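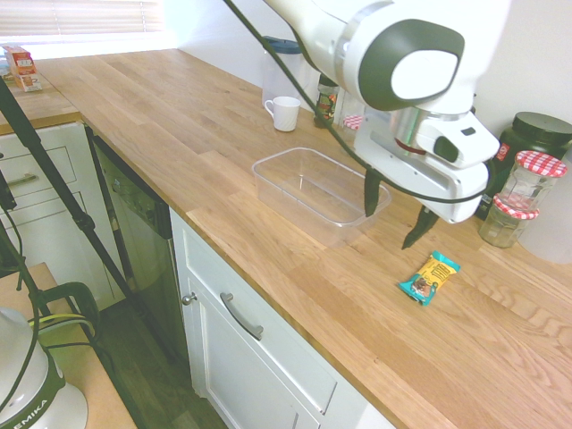

Worktop with clear plastic container and snack bar wrapper

Fusesmont Allotment and Gardens Association
Minutes of the ordinary meeting held on February 10, 2021, by video call

Present: the chair, the secretary, the treasurer and 5 plot holders. Apologies were received from the two members for the lower site.

1. Minutes of the last meeting
Agreed as a true record, with one correction. The gate referred to under item 4 is the Hovport Lane gate – the top gate already has its new lock.

2. Money
The balance stands at £1,778. Rents have come in well, but a few are still owed and reminders will go out with the newsletter. The bill of £166 for clearing the ditch was approved for payment.

3. Water
The supply stays off until April. The tank by the old hedge has a split along one seam. One member thought it could be patched; others felt it had been patched enough. The secretary will ask Cardoso, who supplied the last one, for a price on a replacement and bring it to the next meeting.

4. Waiting list
Two half plots are free on the upper site and will be offered in list order. It was asked whether people from outside Fusesmont could join the list. The rule is that residents come first, and this was left as it is.

5. Bonfires
A complaint had come from a house on Hovport Lane about smoke in the afternoon. Members are reminded that fires may be lit only after dusk and must not be left. Painted wood is not to be burned at all.

6. Seed order
The joint order with Kakix closes at the end of the month. Seed potatoes will be handed out at the hut, one household at a time. Onion sets are short this year and may be swapped for another variety – anyone who does not want a swap should say so on the form.

7. Any other business
The wheelbarrow with the green handles is missing from the hut. Whoever has it is asked to put it back.

The next meeting will be in April, also by video call.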